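観光学演習 最終報告書
パッケージツアーの「自由時間」は誰のものか ― 港町Bolludari 三泊四日コースの検討

班員:Aishwarya Joseph、Efren Tolentino、Edmund Brzozowska
指導:Wiesława Walczak先生

1. 調査の動機
旅行パンフレットには「ゆったり自由時間」という言葉がよく出てくる。私たちの班は、この「ゆったり」が何分なのかを知りたかった。動機としては小さいが、演習の題目提出が月曜の朝だったので、これに決まった。

2. 対象と方法
旅行会社Stindeckが販売するBolludari周遊コースを取り上げた。二月の出発分に班員三名が参加し、行程表と実際の時刻を手帳に記録した。同行の参加者は私たちを除いて22名で、全員に質問紙を配り、全員から回収した。回収率が高いのは調査票が優れていたためではなく、帰りのフェリーに逃げ場がなかったためと思われる。

3. 結果
二日目の行程表には自由時間が151分とあった。このうち集合場所までの移動、点呼、提携土産店Pietrzakでの「ご案内」を差し引くと、残りは31分であった。旧市街の坂を上って展望台に着き、写真を撮って下りると、コーヒーは飲めない。Brzozowskaは飲もうとして、集合に遅れた。

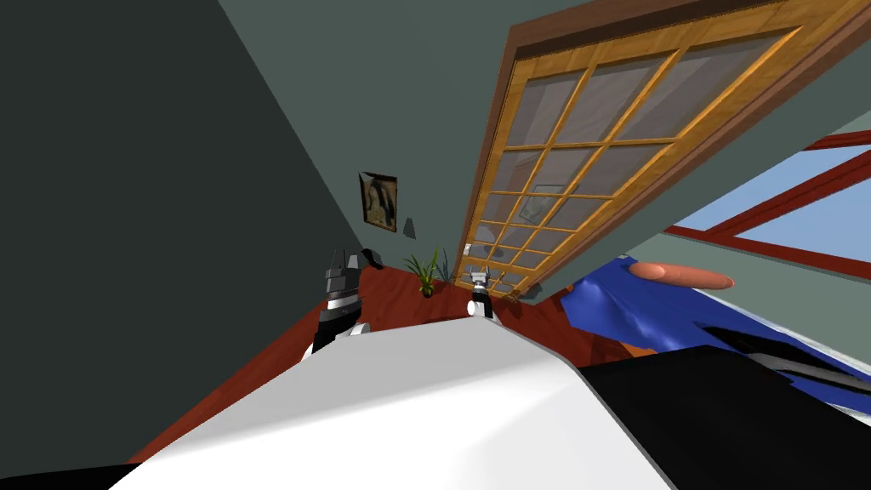
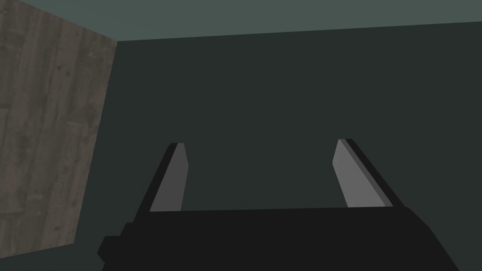
質問紙の自由記述では、意外なことに不満は少なかった。「何をするか考えなくて済んだ」「短いので迷わない」という回答が並び、班の仮説はここでほぼ崩れた。仮説は「参加者はもっと自由時間を求めている」というもので、中間発表では自信を持って述べている。議事録にも残っている。

一方、三日目の選択制オプション(Prerkden島の半日クルーズ)については意見が割れた。不参加者は宿の周辺で過ごすことになるが、宿は高台にあり、バスは昼に一本しかない。選択制とは、船に乗るか、バス停に座るかの選択である。Josephは後者を担当し、待合所の時刻表を書き写して帰ってきた。付録に載せた。

4. 考察
添乗員のJarosław Kwiatkowski氏に話を聞いたところ、自由時間を長くすると「何もすることがない」という苦情が増え、短くすると土産店の売上が落ちるそうである。現在の長さは長年の調整の結果だという。私たちが二か月かけて分析したものを、氏は荷物を積みながら説明してくれた。

土産店での支出は一人あたり2,000円が最も多かった。Tolentinoは調査費で貝殻の灯台を買い、領収書を提出したが、資料費としては認められなかった。

5. 限界と今後の課題
対象が一コース一出発に限られ、一般化はできない。閑散期の参加者だけを見ている点も問題である。次年度の班には、夏の出発分との比較と、土産店に入らなかった場合に何が起こるかの確認をお願いしたい。引き継ぎ用の手帳は演習室の棚の二段目に置いてある。三日目のページは雨で読めないので、Tolentinoに直接聞いてほしい。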